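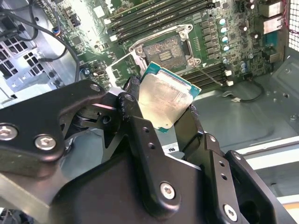
Flendar Inflatable Decoy Truck, Wartime Pattern

Home Catalog Museum Displays Reenactor Gear Contact

2 min read

The Flendar is a full-size inflatable cargo truck modeled on the rubber decoys used in the Second World War. It is sold to museums, reenactment groups and film crews. Each one is cut and seamed at our shop in Skotville.

The body is coated nylon over an inner set of air tubes. The tubes are split into 4 chambers, so a puncture in one will not bring down the whole truck. Wartime decoys used rubber, which cracks with age and is hard to store. Nylon folds smaller and can be patched with the kit in the bag.

Setup takes two people and 40 minutes with the electric blower. A foot pump also works but is slow. Stake all corners before the tubes are full. Do not leave it up in high wind.

Colors: olive drab or desert tan. Star markings are supplied as separate panels that tie on.

Price: $3,490, with blower, stakes, repair kit and carry bag. The Kravchuk camouflage net, sized to cover one truck, is $500 extra.

Museums that want to try the truck first can see one at the Haven depot, where it stands outdoors from May until the first frost. Call ahead. Orders ship by freight, and someone must be there to sign.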